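# The Slow Rise of the Vumcombe Bread Night

The first loaf I ever made could have held a barn door open. I was in my twenties, living over a dry cleaner, and I'd followed a recipe clipped from the back of a flour bag with all the confidence of someone who had never been let down by flour before. It came out gray. My roommate ate two slices with a great deal of butter and told me it was "very filling," and I didn't bake again until I moved to Vumcombe and met Orsolya Szűcs.

Orsolya lives at the bottom of the hill in a narrow yellow house, and once a month, from January right through to December, she leaves her front door unlocked after supper and lets people come in and bake. There's no sign-up sheet and no fee. You bring flour if you have it, and if you don't, you bring gossip. She started it 17 years ago, when the Katsaros bakery on Mill Street closed and the only bread left in town came wrapped in plastic from the gas station.

"I was so angry about that bread," she told me, pouring coffee at nine o'clock at night as if it were the most natural thing in the world. "I thought, fine, I will make my own, and then I thought, it's silly to heat the oven for one loaf!"

So she knocked on doors. Farzana Kakakhel came the first night, mostly out of politeness, with a baby on her hip (the baby is now taller than she is and makes a very decent rye). Sidra Warraich came the month after and has missed only a handful of nights since, one of them for her own wedding. On a good evening the kitchen holds 10 people, if two of them are willing to sit on the back steps, and somebody always is, even in the cold.

What struck me on my first visit was how little baking seemed to be going on. The dough gets mixed in the first half hour, and after that it mostly wants to be left alone, which leaves a long, floury stretch of evening with nowhere particular to be. People talk. Junaid Afridi, who drives a delivery route for a living and spends his days by himself, says that stretch is the reason he comes. He'd buy his bread anywhere, he told me, and then lowered his voice so Orsolya wouldn't hear.

The talk wanders all over. The night I took notes, it covered knee surgery, a disputed fence, whether the river used to freeze, and a long argument about salt. Sobia Tarar, who puts in more than anyone, defended herself with real passion. Then someone remembered the dough and we all went to look at it, the way you'd look in on a sleeping child.

There is very little equipment to speak of. Orsolya's mixer is a wooden spoon, her timer is the church bell, and the loaves do their last rise in whatever is handy - a colander lined with a dish towel, a salad bowl, or, for the lucky, something round-sided and ridged that leaves its rings printed in the flour on the crust. Newcomers fuss over this more than they need to. I certainly did, and my colander loaf was the best thing I'd made in years.
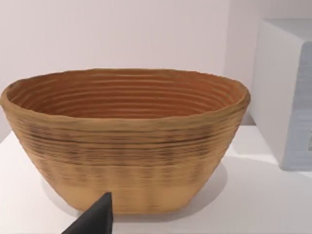
## What the Dough Is Waiting For

If you'd like to try a bread night of your own, Orsolya's advice is to start small and keep the lights on late. Her basic dough is flour, water, salt, and a spoonful of the starter she calls Forlow, a name so old that she's forgotten where it came from. It goes together with 3 cups of flour and enough water to make it sticky, stickier than you'll be comfortable with. Resist adding more flour. Wet your hands instead, fold the dough over on itself, and go sit down.

Coming back to it every half hour or so is plenty. By the end it should wobble when you nudge the bowl, and a floured finger pressed into the side should leave a dent that fills in slowly. A quick spring means it wants more time, and Orsolya will tell you cheerfully that so do most of us.

The last loaves usually come out close to midnight. They ought to cool completely before anyone cuts them, and every month Farzana says so, and every month Sidra is already holding the bread knife. I walked home up the hill that first night with half a loaf inside my coat, still warm, and ate the heel of it standing at my own gate.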